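3.2 What people kept in the pantry

I'll admit I went into this part of the survey expecting to be bored. The big question of the project was how households in Wilby changed the way they shop once the covered market moved out to the Jendura road, and pantries were only supposed to be a side table. But the pantry sheets came back fuller than anything else we handed out. People wrote in the margins, they drew shelves, one household stapled on a bread recipe (I've baked it twice now, and it's good!). We ended up with 1,461 usable sheets out of 2,302 sent, and I've been reading them on and off since February.

The first thing I noticed is how stubborn bread is. Families who switched nearly everything else over to the Grasico supermarket still bought their rolls and buns from a small bakery, usually the same one they used before the move. I had guessed that price would explain it, and it doesn't, or not much. Rolls at Grasico were cheaper in every week we checked. What the sheets talk about is time of day. Bread gets bought on the way home, on foot, and the supermarket isn't on anybody's way home unless they drive.
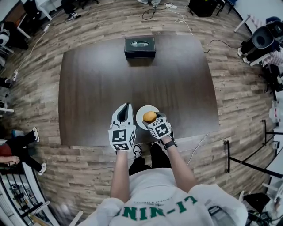 Driving matters a lot for the heavy stuff, as you'd expect. Flour, potatoes, cooking oil and bottled water all moved to the supermarket fast, and in households with a car they moved almost completely. In households without one, I see a kind of sharing that our form wasn't built to catch. A neighbor with a car picks up the potatoes for two or three kitchens, and then it's anybody's guess which sheet they land on. I tried a few ways of splitting these and in the end I left them where they were written down. If you want to redo it, the margin notes are typed up in the appendix, spelling mistakes and all.

Fruit sits somewhere between bread and potatoes, and it's the part I keep going back to. Apples act like potatoes: people buy a sack, put it somewhere cool and forget about it for a month. Oranges act more like bread. They come home a few at a time, they get picked over by hand, and shoppers have strong feelings about peel. "Smooth ones are dry" turned up again and again, and so did the exact opposite. The Bozkurt stand, which stayed behind on the old market square when the rest left, is named on 662 sheets, mostly for citrus. That's a lot for one stand with an awning and a scale.

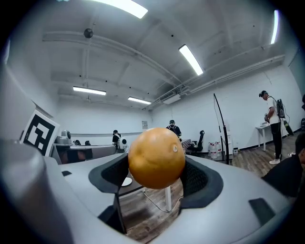

Figure 4. A single round orange fruit with a lightly dimpled peel.

I asked the same households whether they'd pay more for fruit they could pick out themselves, and here I think my wording was bad. It asked about "better fruit," and plenty of people took that to mean imported. So please read the answers in Table 6 with some care. I rewrote the question for the second round, which went out on 13 Mar 1999, and those sheets are still coming in as I write this section.

One last oddity before I get to the freezers. In 13 households the pantry sheet was filled in by two people in two different pens, and the two lists don't match. One says the tea came from Grasico, the other says the corner shop. I kept both versions and coded the store as unknown, though I did enjoy the arguments in the comment box, and a few of them carry over onto the freezer sheet.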